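Workroom and Refreshment Arrangements at Jiltstead House

Monday, December 17, 2018

Members are asked to note the following changes to the use of the first-floor workroom at Jiltstead House. They were agreed by the House Office after the review of shared rooms carried out in August and will apply from the first working day of the new term. The arrangements for the ground-floor reading room and the lecture room remain as published in the previous newsletter.

The workroom tables will no longer be allocated by the day. A member who wishes to use a table for longer than a single session may reserve it for up to five working days, and may leave work laid out on it overnight during that period. Requests should be made in writing to Kazuhiro Oshima at the House Office, giving the dates required and a short note of what is to be left on the table. Reservations may be renewed once, provided that no other member has asked for the same table. Where two requests are received for the same dates, the earlier one will be given preference.

Each reserved table will carry a card bearing the name of the member and the last day of the reservation. Cleaning staff have been instructed not to move anything on a table that has a card. Tables without a card will be cleared and wiped each evening, and any articles found on them will be taken to the House Office, where they may be collected between nine o'clock and five.

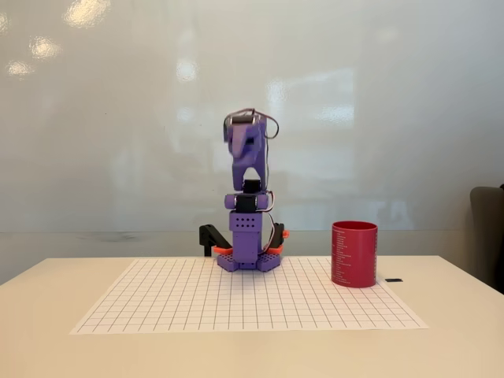 Paper laid on the tables has been the subject of several enquiries. Members who work to measured positions have asked whether a sheet may remain in place between sessions, and the House Office is content for this to be done throughout a reservation. Grid paper spread flat on the white tabletop, with the work clamped on top of it, is entirely acceptable. Adhesive tape should be kept to the corners of the sheet and should be of the low-tack kind held in the stationery cupboard. Clamps may be used on any of the tables, but members are asked to place a piece of card beneath the jaws where these would otherwise press upon the surface. Sheets are to be removed and put in the paper recycling on the last day of the reservation. Larger sheets may be ordered through Ciltmont, the House's stationery supplier, and the cost will be charged to the section concerned.

Drinks continue to be permitted in the workroom. The House Office considered whether they should be confined to the corridor, as is the practice in the reading room, and decided against it. Members are nevertheless asked to keep cups away from papers and wiring belonging to others, to report any spillage without delay, and to return cups to the kitchen before leaving the building. The kitchen now holds 144 cups, following a delivery from Catodport last month, and there should be no need for cups to be kept in desks or lockers.

The Bùi Room, which adjoins the workroom, has until now been used for the storage of folding chairs. These have been moved to the basement and the room will be available for small meetings of an hour or less. It may be reserved through the House Office in the same manner as the tables. Food may be taken in the Bùi Room but not in the workroom.

Members are further reminded that the whiteboard wall in the workroom is for common use. Notes that are to be kept should be marked with a name and a date. Unmarked notes will be cleaned off at the end of each week. Only the pens supplied may be used, as other kinds have left marks which could not be removed without the attendance of a contractor.

Lộc Lâm will be responsible for the day-to-day running of the workroom under the new arrangements and will be present there each morning during the first two weeks of term. Questions about lighting, power sockets and the height of the tables should be addressed to him in the first instance. Complaints and suggestions concerning the reservation scheme itself should be sent to the House Office, and will be considered when the scheme is reviewed at the end of the term.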